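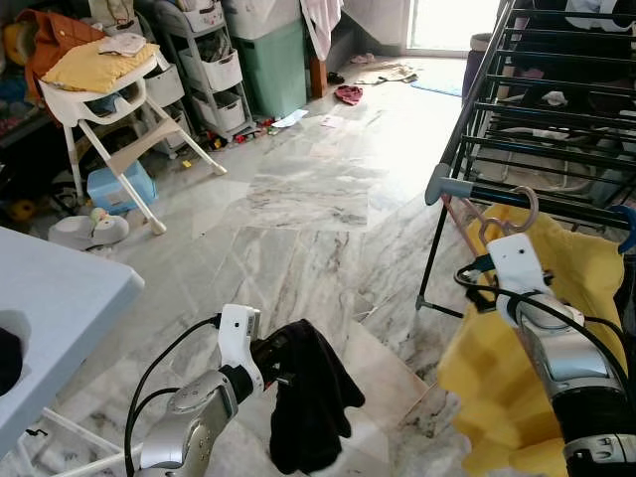
Judite Vilela wrote in to ask whether a school club could get through a whole term of laundry tasks on the Zitura kit without buying anything else, and my answer is yes, very nearly! You'll want your own clothes, for a start.

Posted in December by the Sindwood club shop
Reading time: 6 minutes

I've been running our after-school robotics club on the Zitura Laundry Challenge Pack for two terms now, so this page is half shop listing and half me rambling on. The pack is what you need if your team is entering the Flultonska home-help round (hang it, take it down, fold it) and you've already got a two-armed robot to practise with. We don't sell the arms, sorry!

Clothes are a lovely thing to start a new group on. They flop, they twist, they slide off the hanger, and a T-shirt never hangs the same way twice. My lot began with tea towels and were begging for hoodies by the third session. Dark things are harder than bright ones, I find, so save the navy and black for when they've got the hang of yellow.
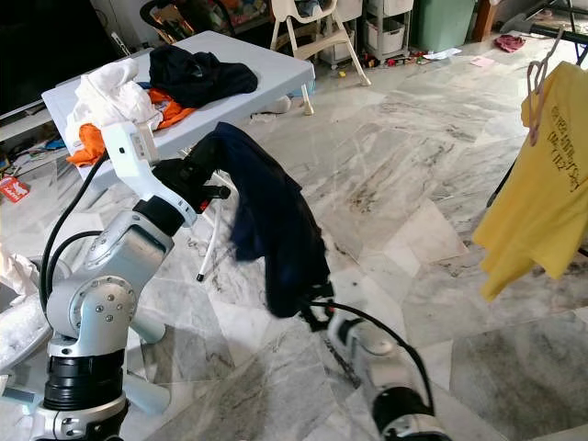
What's in the pack

- 11 task cards, from "lift a sock" up to "shirt on hanger, hanger on rail"
- A set of plastic hangers (colours vary, ours came mixed)
- Score sheets for a group of up to 7
- The Morais handbook, spiral bound, with the two-arm handover chapter everybody skips and then comes back to
- A log book with 100 numbered pages, one attempt to a page

What you'll need to find yourselves

A drying rack, a table and a bag of old clothes. Ordinary ones are best. I'd also leave the room as it is, toys and all, as the Flultonska judges like to see teams cope with a lived-in house.

How long it lasts

Roughly a term if you meet weekly. We did the handover cards twice and I'd happily do them again. Extra log books are sold separately, and the task cards wipe clean (squash, mostly).

Sindwood club shop. Use the contact form for school orders. All rights reserved. Back to top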